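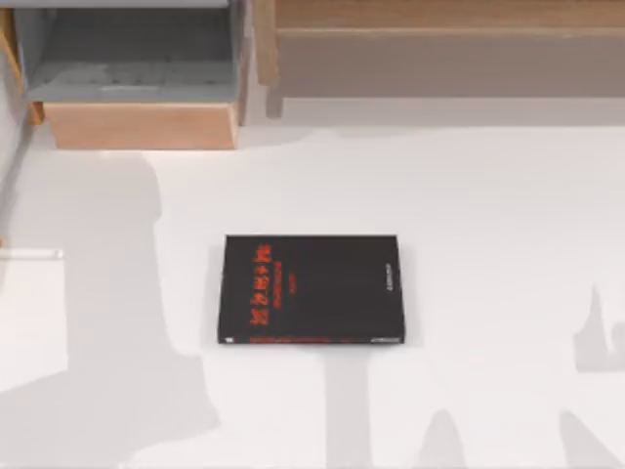

**Corinne Haddow**
*Staff writer, Jomwood*

The fault took 110 runs to show itself clearly, and by then a real arm had already been stopped by hand. I spoke to the lead engineer on the book-handling project at Inoreck in August, after the two arms at the Jistmont site had been switched back on at reduced speed. She asked not to be named.

The job is simple to describe. A book lies flat on a table, cover up. One arm steadies it, the other gets a finger under the edge, and together they lift it and put it on a shelf. Everything is tried in simulation first, with a black book with red lettering on a white surface and pale wooden furniture behind it.

"In simulation it looked fine," she said. "We had 2298 runs with that book and the lifts were good. So we moved it over to the real cell."

At Jistmont the steadying arm came down on a book and kept pushing. An operator heard the table creak and hit the stop. The book's spine was split and one finger pad had torn. The operator was outside the guard line and was not hurt.

"The controller thought it was still above the cover," the engineer said. "It was asking for another 6 millimeters down. There was nowhere to go, so it pushed harder."

The force limit should have caught that. It was set, she said, but it only applied once the software had registered contact, and contact was judged from the estimated height of the book. With the height wrong, the limit never came on.

Why was the height wrong? The team went back to the simulated overhead view, where the arms can be out of view while their shadows still fall across the table. One shadow reaches the lower edge of the book. The network that estimates height had learned to use shadows like these.

"It was reading the shadow of the arm," she said. "Our simulated lamps never moved. The real ones are lower and off to one side. I should have asked for the lights to be varied months before — it was on my list."

They reran the task with the lamps shifted and the fault appeared in 110 runs. The force limit is now active from power-on and sits in the arm's own controller, apart from the vision software. Lamp position changes on every simulated run.

The operators at Jistmont wanted one more thing, a second stop button on the shelf side of the cell. It was fitted before the restart. Full speed has not been approved, and she would not give me a date for it.

"They're the ones standing next to it," she said. "They'll tell us when they're happy."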